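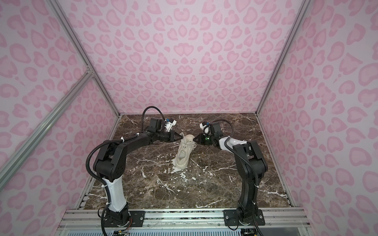

3.2 Workcell and Object

The second workcell was built in the shared workshop at Furncombe, from parts a hobby builder can order and cut with hand tools. Two arms are bolted to a single aluminum rail assembly at the front of the enclosure, with their bases a fixed distance apart. The first build, made in October at Tikness, had each arm on its own clamp, and the bases drifted during long sessions. With both arms on one rail, calibration is done once and checked every 300 episodes.

The walls carry a printed leopard pattern and the floor is a dark marble surface with light veins. Both can be changed between sessions. We kept this pair for all the sneaker trials reported in this section, so that results from the two policies, Livurlow and Lacerda, could be compared on the same background.

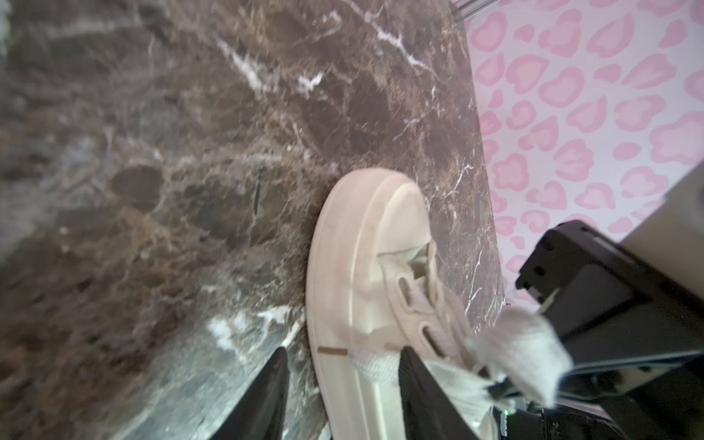
Figure 4. Wrist camera view of the sneaker between the gripper fingers.

Each arm has a wrist camera, and a fixed camera covers the whole workspace. The wrist view gives the best detail of the eyelets and laces, but parts of the shoe close to the lens are blurred. We did not correct for this - the policies receive the raw frames.

Cable routing took longer than expected. The wrist cables need enough slack to form a loop over the gripper, and the rest is held to the arm with small white zip ties. Ties set too close to the elbow limited its travel, and we moved them after the first 8 episodes.
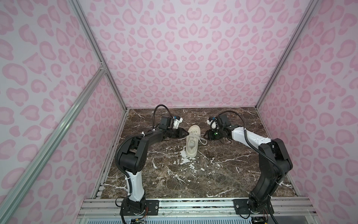
Figure 5. Fixed camera view of both arms and the upright sneaker, with the laces hanging loose.

Loose laces are the harder case for both policies. A lace can hide a fingertip from the wrist camera, and its shape changes with every contact.

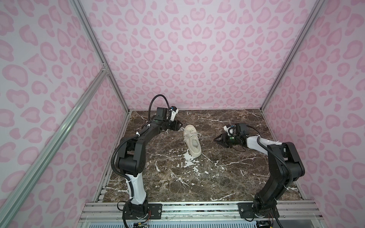 An episode was scored as failed if the shoe left the floor area or if the operator had to stop an arm. Episodes stopped for cable faults were removed from the count and run again with the same starting pose.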